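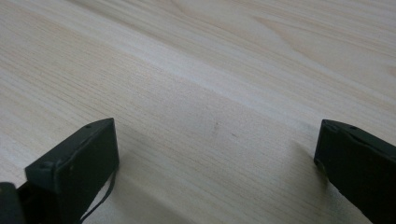 Pale wood surface, grain running lengthways

SOLTCOMBE HALL REFURBISHMENT GROUP
Minutes of the June meeting, held in the small meeting room, 7.30 pm

Present: A. Erraji (chair), J. Pretorius, L. Standik, M. Oakes (minutes)
Apologies: P. Lyle

1. Minutes of the previous meeting
Agreed, with one correction. Item 4 should read "supply cable", not "supply table".

2. Heating
The boiler failed to fire on 2 occasions in May. The engineer from Usbridge replaced the ignition lead and reset the pressure. Return temperature remains high. LS to obtain a price for balancing the radiators in the main hall. The thermostat in the corridor is to stay at its present setting until then.

3. Roof and gutters
North gutter cleared. The downpipe bracket by the kitchen door is loose and the pipe has moved away from the wall. JP to refix using longer screws. Slipped slates over the store were discussed -- access needs a tower, so the work is held over until the chimney is repointed.

4. Electrical inspection
Report received. Observations coded C2 relate to the outside light and the cooker circuit. Both to be put right before the autumn lettings. The C3 items were noted and no action was taken.

5. Finance
Invoice for £257 from the Usbridge engineer approved for payment. The balance of the repairs fund must not fall below £1000 under the terms of the lease. AE asked that quotations be sent round before each meeting and not tabled on the night.

6. Hire charges
No change proposed. The wording on cancellation is unclear and MO will redraft paragraph 9 of the hire conditions.

7. Any other business
The key safe code has been changed. Regular hirers have been told. The drain cover in the car park rocks when driven over -- JP to report it to the water company.

Abdelkrim Erraji closed the meeting at 8.50 pm.

Actions: LS item 2; JP items 3 and 7; MO item 6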